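Week 7 handout: Learning from hand-held gripper demonstrations

Reading before the seminar: the Haslam report, sections 2 to 4. Section 5 is optional, but the failure tables in it are useful for the coursework.

1. Where we left off

Last week we looked at teleoperation, where a person drives the real arm and the arm records its own joint positions. The data is clean but slow to collect. In the Markier trials an operator managed 24 usable episodes an hour on a simple pick-and-place task, and fewer on anything that needed two arms.

The other route is to leave the arm out. A person holds a gripper with a camera fixed to it and does the task by hand. The camera's path is worked out afterwards from the video, and the finger opening is read from the same images. The policy is then trained on pairs of image and relative motion.

2. The Gredow set

Gredow is the set we use in the labs. It has 2,862 recorded episodes, all on tabletops with household goods. After filtering, 1,923 are left. Episodes were dropped for three reasons:

Tracking lost for more than half a second
Finger opening could not be read
The two grippers' paths could not be put into one shared frame

The third reason accounts for most of the losses in the two-handed part of the set. Each gripper is tracked on its own, so any drift in one shows up as an error in the distance between them. A drift of a centimetre does little harm when the hands work apart. It matters a great deal when both reach into the same container.

3. Clutter

Printed packaging helps the tracker, as it gives plenty of fixed points to match. Plain cardboard and bare walls give few. Shiny wrapping is a problem in both cases: highlights move with the camera and get matched as if they were part of the object.

The policy has the opposite trouble. Trained on too few tables, it learns the background. Trolasard, the baseline you will run in the lab, dropped by roughly a third when the boxes behind the work area were swapped and nothing else was changed. Cropping the image to the region between the fingertips got part of this back, at the cost of losing sight of the second gripper.

4. For the lab

Use the 28 two-handed episodes in the small split. Plot the distance between the grippers over time for each one, and mark where the fingers close. Bring the plots in February, with a note on any episode you would have filtered out and why. Code goes in the shared folder as usual.

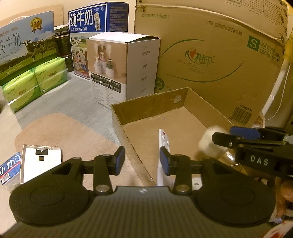

Figure 7.1. View from one hand-held gripper, with a second reaching in over the tray from the right.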